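Ticket 119 – Tablecloth creeping and rucking up on the long table
Status: open, waiting on second wash
Opened: 12 Sep 2019
Product: Dekker printed cotton cloth, blocks and stripes pattern

First of all, I love this cloth! The black lines are so bold, and the red and yellow blocks cheer up the whole room even on a grey morning. I'd buy another tomorrow. The trouble is that it won't stay put. Every time somebody leans on the table it slides towards the window side, and by the end of the day I've got a ridge of fabric along one edge and hardly any overhang on the other.

Tried so far:
Clips on the corners (the Haler ones). Held for two days, then pinged off.
Washed at 60 to take the stiffness out. Much softer, and the colours came through beautifully, but it still slid.
Turned it round end to end. No change. 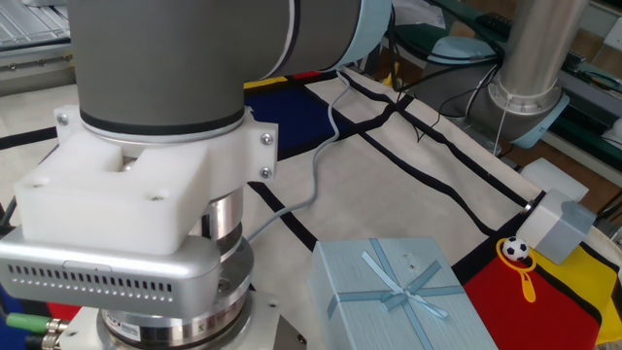
I then bought a roll of Urkeck non-slip underlay and cut it 5 cm short all the way round so it wouldn't show. Huge improvement! The middle hasn't shifted since. It's only the end nearest the door that still wanders, and I think that's my fault for joining two pieces of underlay there – they overlap a bit and the cloth rides up over the lump.

Update, same day, evening: took the overlap out and butted the edges together with tape. Lies almost flat now. I've got one crease left from the packet, so it's going back in the wash tonight and I'll iron it on the wrong side while it's damp.

Still to ask Stosemska: do they sell the underlay in a wider roll? One piece with no join would be brilliant.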